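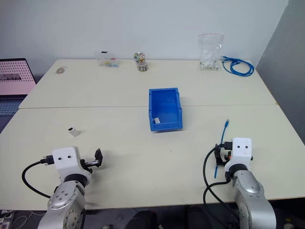
Small parts storage in the Plonlow workshop
Project report, second term
Lærke Overgaard and Aurelia Sima
Supervisor: Poul Dalsgaard
3 Mar 2019

1. Background

The Plonlow workshop repairs bicycles and lends them out to students. It keeps bolts, brake pads, cable ends and bearings in stock. When we started in December, these were kept in jars, drawers and the cardboard boxes they were delivered in. People who worked there often knew where things were, but new helpers did not. Parts were sometimes ordered again while the same parts were still on a shelf.

Our question was whether a simple system of open bins and written cards would shorten the time spent looking for parts. We did not look at computer stock systems, as the workshop had already tried one called Holtora and given it up.

2. Method

We sorted the stock by the job it is used for, so that everything for a brake repair is kept together. Size came second. Preben Eyvindsson, who runs the workshop, disagreed with this at first and wanted all the bolts in one place. We ended up with a mix – bolts used for one job only went with that job, and the rest got their own shelf.

Each bin has a card with the name of the part, the size and the lowest number that should be left before more are ordered. When the stock reaches that number, the card goes on a hook by the door. Orders are made from the hook every 2 weeks.

We timed searches before and after the change. A search began when the person left the repair stand and ended when they came back with the right part. Seven people took part. We noted roughly 500 searches in all, counting both periods.

3. Results

Searches for brake and cable parts became clearly shorter. For bearings there was little change, mainly because the sizes look alike and people still had to measure them. Two of the people who took part were slower in the first days after the move, as they went to the old places out of habit.

The cards worked less well. Several were put back in the wrong bin, and a few were never hung up. Poul Toft suggested tying each card to its bin and using a loose tag for the hook instead. We changed the brake shelf to this method but did not have time to test it properly.

4. Sources of error

The workshop is busier in some weeks than others, and we did not correct for this. People also knew they were being timed. The stopwatch was sometimes started late – mostly when the person timing was repairing a bicycle as well.

5. Further work

The bearings need a gauge fixed to the shelf. The loose tags should be tried on all shelves for a full term. Preben has kept our sorting list and will add the wheel parts when the new shelf is up.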